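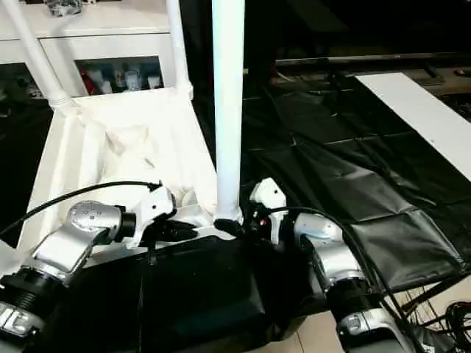
Minutes, Monday safety meeting, Drondside cell

Present: Delali Issahaku (chair), mechanical, software, one guest from Kandevance.

1. Fault on the right arm
During the fabric task the right gripper did not open on command. The arm continued its path and pulled the cloth for 2 seconds before the operator pressed the stop. No person was hurt. The log shows 80 lost messages from the gripper, all in the same run. The arm controller did not treat this as an error.

2. Cause
Mechanical suspects the gripper cable. It bends too much when the wrist turns far. Software is not sure and wants to see the Song logs first – the last update of the driver was in February. Left open.

3. Stop time
Kandevance asked why the arm did not stop by itself. The limit is now 400 ms without a message, but it was switched off in the Okera settings. It is not known who changed this. Delali asked that it is on again before any run.

4. Decisions
Speed stays at 30 percent until both cables are checked. One person keeps a hand at the stop button during all runs. Mechanical will order a spare cable.

5. Other
The tarp on the floor can make a person slip. To be taped at the edges.

Next meeting: same time, same room.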